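Category: Job Search > Resumes
3 min read

How to Set Up a Master Resume and Cut It Down for Each Application

A master resume is a private file that holds every job, project, and course you might want to mention. It is never sent to an employer. Each application gets a shorter copy made from it.

Before you begin, collect your old resumes, review letters, and any job descriptions you still have. Set aside 2 hours.

Step 1. Create the file. Use a word processor, one column, no tables or text boxes. Many applicant systems read tables in the wrong order. Name the file MASTER so that you do not attach it by mistake.

Step 2. List every position, newest first. Give the employer, your title, the city, and the start and end months. If the title on your contract differs from the one people used, record both.

Step 3. Write the entries. Under each position, add one line per task or result, starting with a verb. Put in the figure if you have it: "Processed 200 supplier invoices a month" is easier to check than "handled invoices." Length does not matter at this stage – a master file of 2,000 words is normal.

Step 4. Tag each line. Add a word in square brackets at the end, such as [budget], [training], or [testing]. Use the same spelling each time or the search in Step 6 will miss lines.

Step 5. Mark up the job posting. Copy the text into a blank page and highlight each stated requirement. Separate "required" from "preferred."
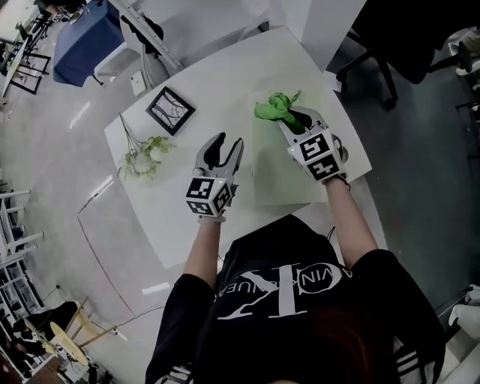
Hands-on work with a pair of handheld grippers.

Step 6. Make the copy. Save the master under a new name with the employer and the month, for example Janitz_April. Search for the tags that match the posting and delete the other lines. Keep at least one line for each recent position so that no gap appears in the dates.

Step 7. Remove all tags. Search for "[" and confirm that there are no results.

Step 8. Export to PDF unless the posting asks for another format. Open the PDF, copy all the text, and paste it into a plain text editor. If the lines come out in the wrong order, go back to the layout and fix it before you apply.

Update the master every 3 months. New lines go into the master first, then into any open copies.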